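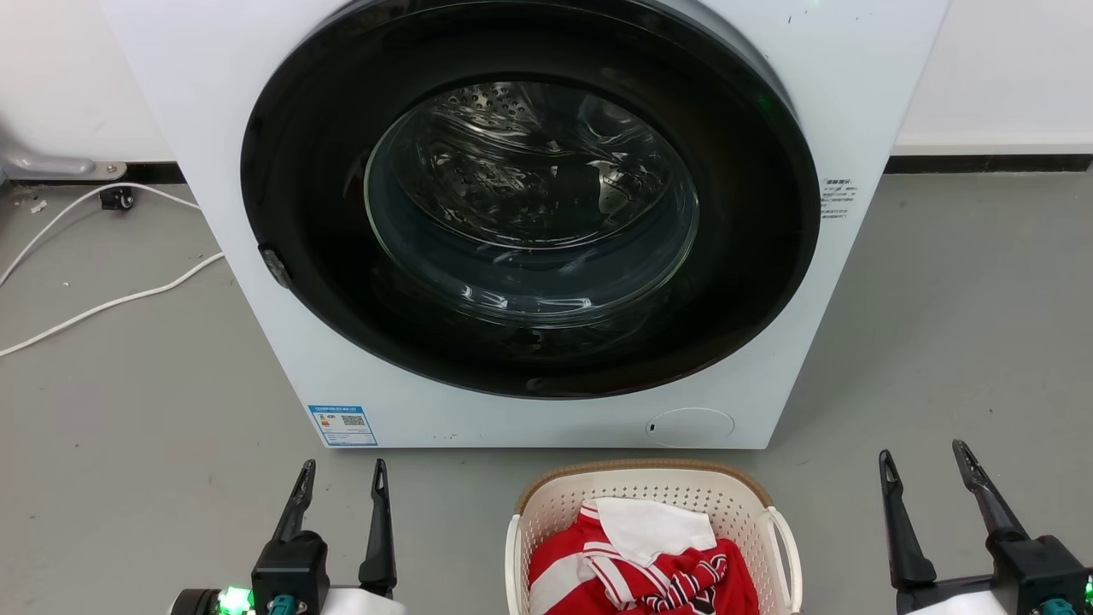 Britta Eichhorn lleva una llave Allen en el bolsillo de la bata y otra, por si acaso, en el coche. Es la encargada de mantener en marcha la celda de lavandería de Sutine, un robot de dos brazos que carga y descarga una lavadora, y habla de él como otros hablan de un cuñado que se ha instalado en casa.

«La gente pregunta por la inteligencia», dice. «A mí me quitan el sueño los dedos».

Los dedos de las pinzas se revisan cada 400 ciclos. Eichhorn comprueba que cierren paralelos y pasa un trapo por las guías, donde se acumula la pelusa. «La pelusa es el verdadero cliente. Llega siempre, no avisa y se mete donde quiere».

Luego viene la calibración: cuatro puntos en el borde de la puerta, siempre en el mismo orden. Si alguien ha empujado la lavadora al barrer, los brazos buscan la puerta donde estaba el viernes. «Y la buscan con mucha convicción», añade.

¿Y la cesta? Eichhorn suspira. Al principio pintaron una marca en el suelo para colocarla. Duró tres semanas – lo que tardó en descubrirla el equipo de limpieza, que es muy bueno.

La peor avería fue en diciembre. El brazo derecho se paraba a media carga y el registro culpaba al motor de la muñeca. Ludger Mühlbauer, el técnico que Druleck envió a verlo, desmontó la muñeca, la volvió a montar y pidió un café. Era un conector mal asentado. «Tardé dos días en encontrarlo y un minuto en apretarlo», cuenta Mühlbauer por teléfono. «En la factura puse los dos días».

Desde entonces, los conectores se miran antes de encender nada. La lista de comprobación está plastificada y Eichhorn la recita de memoria, incluida la línea final, escrita a mano: vaciar los bolsillos.

Le pregunto si en casa tiene algo parecido.

«Tengo un tendedero», responde. «También cojea».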